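Keep the Low Cabinet

Every few years an office decides that paper is finished. The shelves go first, then the binders, and the low cabinets along the corridor are put on a list for removal. I think the low cabinets should stay, and I think most offices that get rid of them end up buying something worse.

I have worked in two offices that did this. At Gamage, where I kept the supplier records, we scanned 814 pages in January and then sent the cabinets away. By spring the signed originals we had to keep were in desk drawers, on windowsills and in a box under the printer. The scans were fine. We used them every day. But a signed lease is still a sheet of paper, and it has to be somewhere.

The usual replacement is a tall locker or a rolling pedestal. A tall locker blocks the light, and people under a certain height can't see the top shelf. A pedestal has deep drawers, and a folder at the bottom of a deep drawer may as well be in another building. A low cabinet with two doors and one shelf holds less than either, and you can see all of it when the doors are open.

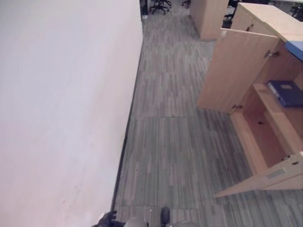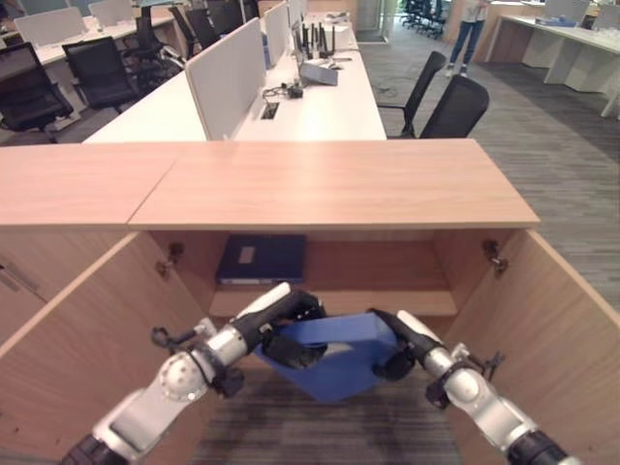
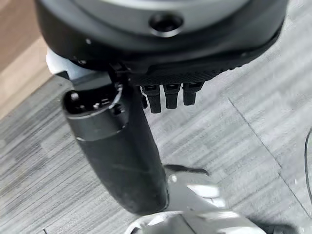

Blue folder, low cabinet, corridor carpet.

The top matters too. It is the right height for setting down a folder while you look for the next one. Take the cabinet away and people carry the whole stack back to a desk, where it stays for a week. I would leave the top clear of plants and coffee machines for the same reason.

There are fair complaints. Pranab Matubbar, who ran the move at Inport, told me that doors opening into a walkway are a nuisance, and he is right. If the corridor is narrow, the doors will be in somebody's way. His answer was sliding doors. I don't like them much, as you only ever see half of the shelf at once, but in a tight space I would take them over no cabinet at all.

The other complaint is that cabinets fill up with things no one wants. That is a problem with how they are used. At Inport they cleared out 73 folders before the move, and most of them were empty. Someone had been saving the folders themselves. A cabinet this size should be gone through once a year, by the people who use it, and it takes less than an afternoon.

My own rules are simple. Binders lie flat on the upper shelf with a label on the cover. Loose papers go in a plastic folder with flaps. Anything without a label gets one that day or goes in the recycling. Doors are closed when you walk away.

Offices spend a good deal on software to find documents. A cabinet costs very little by comparison and lasts a long time, and the hinges can be replaced with a screwdriver. If yours is on a removal list, ask where the paper inside it is going before you sign off.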